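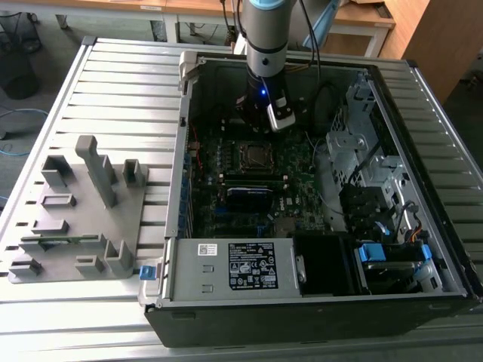 4. The Open Day at Kiston

4.1 Setting and audience

Up to this point we had only ever run the disassembly cell for ourselves, with the door closed and the same few people at the bench. The open day on 8 Jun 2023 changed that in the best possible way. The Kiston workshop was open from mid-morning until early evening, and the entrance desk recorded about 600 visitors over the day. Of these, 233 stopped at our cell long enough to watch at least one full attempt at taking a part out of a desktop computer, and 44 agreed to talk with us afterward. Those 44 conversations are the main material for this section.

We had expected mostly students. What we got was far more mixed and a good deal more fun: families with small children, retired electricians, two classes from the vocational school in Eruren, and a whole crew from the Lindemann recycling yard who came in work boots and stayed through lunch. The Lindemann crew take computers apart by hand every working day, so they watched with a kind of attention that none of us had seen in a lab audience before.

4.2 What was shown

The cell was set up as in the earlier trials (Figure 1). The tower lay on its side on the slotted aluminum bench with the interior open to the arm, and the gray printed fixture plate sat to its left. We left the cables in. In our first plan the case would have been stripped down to the board and the drive cage to make the arm's job easier, but Ingeborg Kuhlmann argued that a tidy case would teach visitors nothing about the real problem, and she was right. The cables were what people asked about first, all day long!

Each session followed the same loose order. Svenja Steinbach opened with two minutes on where old computers go and which parts are worth saving. Finn Weidemann then started the arm and talked over it while it worked, and the last few minutes were left for questions. Three target parts were in rotation: a memory module, a hard drive, and an expansion card. The group in front of the bench picked which one they wanted to see. Memory won most of the votes, probably because Finn passed a spare module around beforehand and everybody had held one.

The holders on the plate did a lot of quiet work in these sessions. They have different shapes, some tall, some U-shaped, some plain slots, and children in particular liked to guess which part would go where before the arm moved. We had designed the plate purely so that the gripper could let go of a part in a known pose. As a teaching tool it beat the slides we had prepared, and after the second session we stopped showing the slides.

4.3 How visitors read the arm

The most interesting finding concerns pauses. The arm stops above the case before it commits to a grasp, while the planner checks the approach against the last camera reading. To us this is dead time. To visitors it was the high point. People leaned in and went silent, and in the conversations many of them described the arm as "thinking," "looking," or "making up its mind." One boy told us it was scared of the wires.

The professionals read the same pause in a different way. Eckhard Ehlers, who leads the Lindemann crew, took it as a sign that the approach direction was wrong. He pointed out that a person would push the loose cable aside with the back of the hand first, and only then look for the part. We tried this the following week with a simple sweeping motion before the grasp check. The results are in Section 5, and we are very happy with them.

Failures were received more kindly than we had feared. When a grasp slipped, Finn said so, reset the arm, and tried again with the same part. Several visitors named a slip as the thing they remembered best. A teacher from Eruren wrote on her comment card: "My students liked seeing it miss. It made the one that worked exciting." We had spent a good part of April tuning the demonstration program to avoid misses at any cost, and would spend that time differently now.

4.4 Questions from the floor

We collected 400 written or spoken questions and sorted them afterward by topic. The largest group asked about speed, most often in the form "how long would it take to do the whole thing?" The second largest asked what happens to screws, a fair question that our cell does not yet answer, because we remove them by hand before a run. Questions about jobs came up less often than we expected and came mainly from adults without any link to recycling. The Lindemann crew asked about dust.

Viera Vávra coded the questions and repeated the coding a month later without looking at her first pass. The two passes differed mostly on questions that mixed cost and speed, and we merged these into one group for the tables in the appendix.

4.5 What we would change

Next time the bench should be lower, or there should be a step for children. Anyone under about shoulder height saw the side of the case and very little of the interior. A second screen with the camera view would help the back rows. We would also give the professionals their own session, with more time and a case of their choosing. Eckhard has already promised to bring the worst one he can find, and we can hardly wait.

The spoken introduction should be shorter as well. Visitors came to see the arm move, and they told us so. The group from Flundwood, who arrived late and missed the introduction completely, asked some of the sharpest questions of the day.

Contact: Kiston workshop, open day team | © 2023 the authors | Back to top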